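**Ticket 496 - catalogue search returns nothing for names with accents**

Opened: 2026-08-24
Reported by: Kvido Mikuš
Handled by: Vlastimil Lukáč
Status: resolved, one follow-up open

**Kvido:** Hi Vlastimil! First up, I love the new card catalogue in Mevby. Typing in the old library cards has been a joy and the browse page looks fantastic. One snag: searching for "Ševčík" gives me zero results, yet I can scroll down and there he is, violin exercises and all. "Sevcik" gives me zero as well. Cards without accents come up straight away.
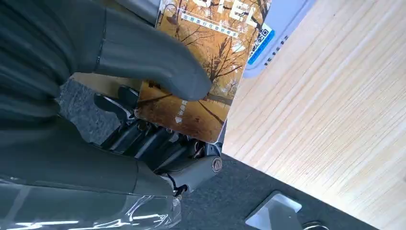
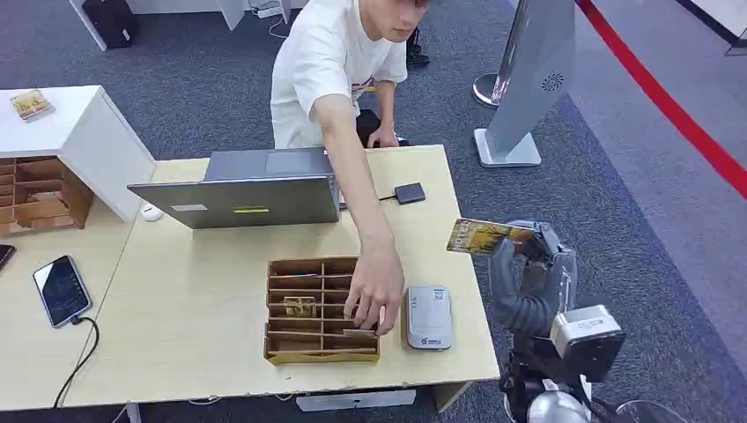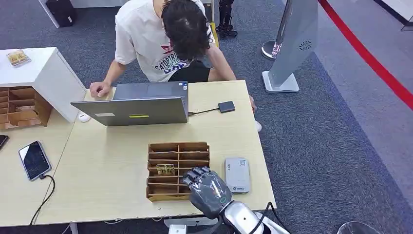 My setup: Mevby in the browser, default theme, records imported from the Estilar spreadsheet in July. I've logged out and back in, cleared the cache and tried a second browser. Same behaviour every time.

**Vlastimil:** What a great bug report, thank you! Could you try two things for me?

1. Open the Ševčík record, copy the surname out of it and paste it into the search box.
2. Make a brand new test record, type the surname by hand, save, and search for that.

**Kvido:** Ooh, interesting. Pasting finds the old record but not the test one. Typing finds the test one but not the old record!

**Vlastimil:** Beautiful, that's nearly the whole answer. There are two ways to store a letter like Š. It can be a single character, or a plain S followed by a separate accent mark. They look the same on screen and the search treats them as different words. Your keyboard makes the first kind and the Estilar export wrote the second.

I ran a check on a copy of your catalogue and found 200 records with the split kind, all from the July import. Steps on my end:

- took a backup (it's on Oris, in the usual folder)
- converted names and titles to the single-character form
- rebuilt the search index, which took 8 minutes
- turned on "ignore accents" so that plain "Sevcik" works too

Could you give it a whirl?

**Kvido:** It works! Typed, pasted, with accents, without - all of them land on the right record. I even found 4 duplicates I'd entered because I thought the originals were missing. Merging those this arvo.

One small thing: the A to Z list still puts Š after Z. Can it sit next to S?

**Vlastimil:** It can! Sort order is a separate setting and I'd like to test it on the copy first, as Czech puts Š after S as its own letter and you may want the two mixed together. Let me know which you'd favour. I'm leaving this ticket open until that's done.

**Kvido:** Its own letter, please. Cheers!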